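Ticket 235: Fudis navigation kit loses its position beside patterned walls
Product: Fudis simulation and navigation kit, trial licence
Opened: June 28, 2024
Status: Open, though it has been closed twice
Priority: Low (theirs), High (ours)

What we expected
The virtual robot leaves the start point, goes past the cabinets and stops at the counter. The Zalex sales sheet calls this "out of the box". We have checked the box.

What happened
It sets off well enough, reaches the pebble wall and decides it is somewhere else. The position estimate jumps sideways, the planner panics and the run ends with error 47, "pose confidence low". The manual's entry for error 47 reads "pose confidence is low". I am grateful for the "is". 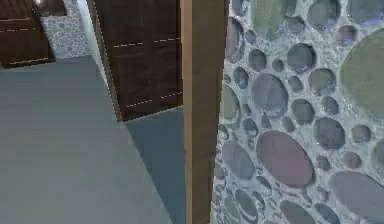 Zalex support first asked us to check our lighting, which comes with their own demo room and has no settings we can reach. Next they suggested that the tracker was short of detail to hold on to. I'd accept that for the floor, which is flat grey and as featureless as a Monday report. The wall next to it has stones in every size from pebble to platter, including a big maroon oval that I could find again after a bad night's sleep. The tracker can't.

Steps tried so far
Reinstalled the kit. No change.
Moved to the Dikolach tracking plug-in, as advised. Same error, nicer font.
Turned feature matching down to 2. The robot now gets lost more calmly.
Ran the route 9 times from the same start. Every run failed at the wall.

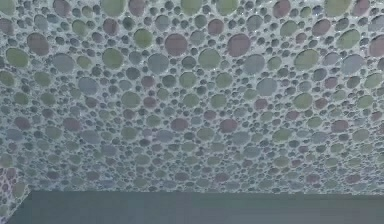 Reported by: Mosquera test desk
Role: Trial lead, warehouse automation

Update after the second closure. The suggested fix was to "choose a more distinctive area", so we aimed the route at the stretch of wall over the dark ledge. My guess is that the matcher takes one round tile for another – there are plenty of mauve ones to pick from – and happily pairs up the wrong two. Swapping the wall for plain paint made the jump go away, but our real site has patterned surfaces and I am not repainting it to suit a trial licence.

Still wanted from Zalex: a match filter we can adjust, a log that says which features were paired, and for this ticket to stay open until somebody has read it. The trial runs out in July. An extension would be welcome – the robot needs the time.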